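Findent Packing Notes, version 2

Hello, and thank you for stopping by! This little collection is all about getting breakable things into plain cardboard boxes, which is a bigger subject than you might think (we certainly didn't expect to fill 97 entries with it). Each entry covers one box, and 96 of them have a written note on the padding used.

Please read the notes in order if you can, as entry 5 explains our flap terms.
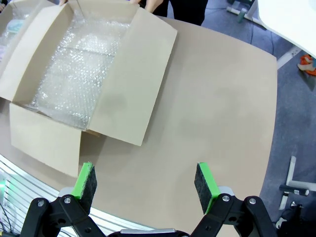 Open box with bubble wrap inside, two hands at the back of it.

Last updated 1/14/24.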